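Conservação de estojos, bolsas e pequenos artigos de tecido | Plendura
Início Casa Têxteis Cozinha Oficina Contactos
Categoria: Têxteis e lavandaria – Conselhos práticos

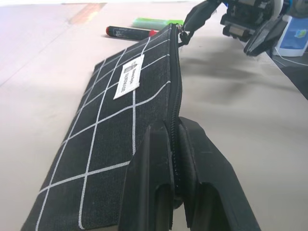
Os pequenos artigos de tecido de uso diário acumulam pó de grafite, tinta, gordura das mãos e resíduos de borracha, e são frequentemente esquecidos nas rotinas de limpeza da casa. Recomenda-se que sejam esvaziados e inspecionados uma vez por mês e lavados sempre que a superfície apresente manchas ou odor. Antes de qualquer lavagem, deve verificar-se se existe etiqueta com instruções do fabricante. Nos estojos de tecido preto com linhas brancas finas, o contraste entre as duas cores exige cuidado adicional, dado que a tinta preta pode libertar-se e acinzentar as zonas claras. O mesmo se aplica às pequenas etiquetas brancas cosidas no exterior, que escurecem com facilidade e não devem ser esfregadas com escova dura, sob pena de se perder o texto impresso.

Preparação

Retire todo o conteúdo e vire o artigo do avesso, se a construção o permitir. Sacuda-o sobre um caixote do lixo e aspire as costuras interiores com o bocal estreito, na potência mínima. As aparas de lápis alojam-se nos cantos e, uma vez molhadas, deixam um rasto castanho difícil de eliminar.

Verifique em seguida a solidez da cor. Humedeça um pano branco de algodão, pressione-o durante um minuto contra uma zona pouco visível e observe o pano. Caso haja transferência de cor, a lavagem deverá limitar-se a uma limpeza superficial com pano húmido, sem imersão.

Tratamento de manchas

Grafite: passe primeiro uma borracha branca macia, sempre no mesmo sentido, e remova os resíduos com uma escova de roupa. Só depois se aplica água. A fricção de grafite com pano molhado alarga a mancha.

Tinta de esferográfica: coloque papel absorvente por baixo do tecido e aplique álcool etílico com uma cotonete, do exterior da mancha para o centro. Mude o papel com frequência. Este procedimento não é indicado para tecidos revestidos nem para etiquetas impressas.

Gordura: cubra a mancha com amido de milho e deixe atuar 20 minutos. Escove e, se necessário, repita antes da lavagem.

Cola branca: humedeça com água tépida até amolecer e levante com a face romba de uma faca. A cola instantânea não se dissolve em água, e a acetona danifica várias fibras sintéticas. Nestes casos é preferível deixar a mancha como está.

Corretor líquido: deixe secar por completo, quebre a camada com a unha e escove.

Lavagem à mão

Dissolva uma colher de chá de detergente neutro em dois litros de água fria. Mergulhe o artigo e comprima-o suavemente, sem torcer. Os artigos pretos não devem permanecer de molho mais de dez minutos. Enxague até a água sair limpa. No último enxaguamento podem juntar-se 50 ml de vinagre branco, que ajudam a remover restos de detergente.

Não se aconselha o uso de lixívia, mesmo diluída, em tecidos de duas cores. Os branqueadores óticos presentes em muitos detergentes para roupa branca também devem ser evitados nos artigos escuros.

Lavagem à máquina

Quando a etiqueta o autorize, feche o fecho, introduza o artigo num saco de rede e selecione um programa delicado a frio, com centrifugação reduzida. Evite juntar toalhas ou outras peças que larguem fibras, muito visíveis sobre o preto. Os artigos com cartão ou espuma no interior não devem ir à máquina.

Secagem

Envolva o artigo numa toalha seca e pressione para retirar o excesso de água. Devolva-lhe a forma com as mãos, encha-o com papel branco sem impressão (o papel de jornal mancha) e deixe-o secar à sombra, em local ventilado, com o fecho aberto. A secadora encolhe a lona de algodão e pode deformar os fechos de plástico. Não volte a guardar material no interior enquanto as costuras estiverem húmidas ao toque.

Fechos e costuras

Um fecho que prende beneficia de uma passagem de cera de vela ou de sabão seco ao longo dos dentes. Abra e feche várias vezes e limpe o excedente com um pano. Não utilize óleo de cozinha, que rança e atrai pó.

As costuras soltas devem ser reparadas antes da lavagem. Para a lona, use linha de poliéster e agulha forte, com pontos curtos e reforço nas extremidades. Se uma etiqueta cosida começar a descolar num dos lados, bastam alguns pontos da cor da própria etiqueta – a cola para tecido endurece e acaba por estalar.

Arrumação

Guarde os artigos que não estejam a uso limpos e secos, numa gaveta ou caixa com alguma circulação de ar. Os sacos de plástico fechados favorecem o bolor. As canetas de tinta líquida devem ser transportadas com tampa e, sempre que possível, num compartimento separado. Para as lâminas e os compassos, uma rolha de cortiça na ponta evita furos no forro.

Texto revisto por Antigoni Economou, secção de têxteis. As questões relativas a tecidos revestidos e impermeáveis são tratadas na ficha «Lonas e oleados», disponível nesta categoria.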